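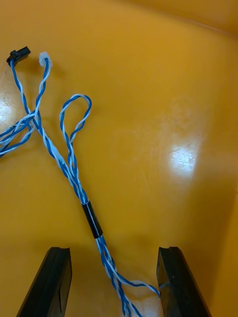 The Street That Was Drawn Twice

In Andero, a new road plan would take the front rooms from a whole row of houses. The people who live there have learned to read maps.

Reading time: 7 minutes

The line is red and very thin. On the paper copy which Nithin Amin keeps under the glass of his shop counter, it enters the building at the left corner, passes through the place where he stands to serve customers, and comes out again beside the stairs. He put it under the glass in winter, when the municipality of Jistden published the draft plan for the Andero quarter.

"My customers put their coins on it," he told me. "Everybody wants to see where I will be cut."

Andero is the old lower district of Jistden, between the canal and the railway. It has narrow streets, houses of two and three floors, and one wide road, called Canal Road by all, although the official name is different. According to the draft, this road will be widened on its southern side, from the bridge to the former tram depot. The houses on that side would lose their front part, or would be taken down completely if an engineer finds that they cannot stand without it. The plan speaks of 37 affected plots. It doesn't say how many people sleep on them.

I first went to Andero to write a short news piece about the public hearing. I stayed longer than I had planned, and I came back several times, because each person I met sent me to a different map.

The first of these maps belongs to Saoirse Ó Riain. She moved to the quarter when she married, and she taught geography in its secondary school until she retired. Her map is older than the draft by many years. It is the previous regulatory plan, the one which was approved, printed, and then mostly forgotten in a cupboard of the town hall. In that plan the road is also widened, but on the northern side, where in those days there were only storage yards and a wall.

"So you see, the street was drawn twice," she said, and she laid one sheet over the other against her kitchen window, so that the light came through both. "The first time it went through the yards. Now the yards have been sold, and it goes through the people."

The yards were bought by a property company called Purnness, which has built two blocks of flats there and has permission for a third. The company did not break any rule in doing this. The old plan had expired when the permissions were given, and for a period there was no valid plan for this part of town at all. In such a period, the building office decides case by case. I asked Purnness for an interview and received a polite letter of one paragraph. It says that the company "builds on the basis of the permits in force" and that it supports better roads in Jistden.

Grímur Ingvarsson is the head of the planning department. He is a tall, quiet man who came to the municipality as a traffic engineer, and he received me in a room with a long table and no chairs on one side of it. He didn't hide that the situation is uncomfortable. The bridge at the end of Canal Road was rebuilt with two lanes in each direction. The road behind it has one. Every morning the traffic stands on the bridge, and the ambulances going to the hospital stand with it.

"If I do nothing, I am responsible for this also," he said. "People think that a planner has a free hand. I have a bridge which is already there, and new buildings which are already there. I am drawing in the space that is left to me."

I asked him if the road could be made narrower than the draft shows. He said that in principle it could, if the parking lane was given up. And who asked for the parking lane? He looked for the answer in a folder and found it: the shop owners of Canal Road, in a petition, when the previous council was in office.

Nithin Amin laughed for a long time when I told him this. Then he said that yes, he had signed it.

The law gives the residents a period in which they can object to a draft plan. An objection has to be made in writing, with the number of the plot and a proof that the person has an interest in it. For an owner this is simple. For others it is less simple, and in Andero there are many others. Some families have lived in the same rooms for three generations without a registered contract. Some houses still belong, on paper, to a grandfather who died abroad. Brian Kioko rents a workshop in a back yard where he repairs sewing machines, and his landlord rents the yard from someone else. He went to the town hall with his rent receipts in an envelope and was told that they prove a payment, but don't prove an interest.

He went back the following week with a letter from a lawyer. The same clerk took it without a word and stamped it.

The lawyer was Mounir Abdelaziz. He has an office above a bakery, outside the quarter, and he normally works on inheritance. He began to help with the objections when an aunt of his asked what the red line meant, and soon the stairs to his office were full every afternoon. He prepared a form of one page, in simple language, and a second page which explained what could be attached to it: an electricity bill, a school certificate, a letter from a doctor with the address.

"The law says interest, it does not say ownership," he explained. "These are different words. A person who sleeps in a room has an interest in its wall."

When the period closed, the municipality had registered 483 objections. I was permitted to read a part of them, with the names covered. Most use the form of Mr Abdelaziz, but people wrote in the margins too, and on the back. One woman asks if the tree in front of her door is included. A man offers to give one metre of his garden at the rear if the line can move by the same distance. Several objections are about compensation, which in the draft is calculated from the tax value of the houses. The tax value was set long ago and was always kept low, with the full agreement of the owners, who for years were happy to pay little.

There are also objections in the other direction. I don't want to leave these out, although they are few. A father whose daughter was taken to hospital over the bridge writes that he has no patience for a discussion about front rooms. Two residents of the new flats write that they bought their homes with the promise of a proper road. They too have learned the plan by heart, and they too are worried about what will be built before their windows.

The council has a number of ways to proceed. It can approve the draft as it is and answer each objection with a letter. It can send the draft back, and then the whole procedure starts from the beginning, with a new publication and a new period for objections. Or it can approve the plan for the rest of the quarter and leave Canal Road as a white area, to be decided later. The last option has some supporters in the council. Ms Ó Riain does not like it at all.

"A white area is how we came here," she said. "When there is no plan, the one who builds first makes the plan."

She would prefer a road with one lane for buses and ambulances, and no parking. She has drawn this herself, in pencil, on a copy of the draft, and has sent it to the planning department together with her objection. Mr Ingvarsson confirmed to me that he has seen it. He found a mistake in the curve near the depot, where a bus could not turn, and he corrected it on the copy. The rest, he said, was well measured.

A café named Bùi stands at this curve, on the southern side, and it is the place where the residents meet after closing time. I was there on my last evening. The tables had been pushed together, and both plans were lying on them, held flat with sugar bowls. Mr Abdelaziz was reading aloud a notice from the town hall: the council will discuss the objections in an open session, and those who wish to speak must register beforehand, with a limit of three minutes for each speaker.

There was a long talk about who should speak and in which order. Mr Kioko did not want to. He said that his landlord's landlord would hear about it. Then the owner of the café asked what would happen to a business which has no plot number of its own, and Mr Abdelaziz went through his papers to find the paragraph.

Outside, someone has painted the line on the pavement. It starts at the bridge and follows the draft quite exactly, across doorsteps and up the front of the houses where it has to. In the rain of the last weeks it has become pale in some parts. Mr Amin has a tin of the same red behind his counter, and he sells it, he says, at the normal price.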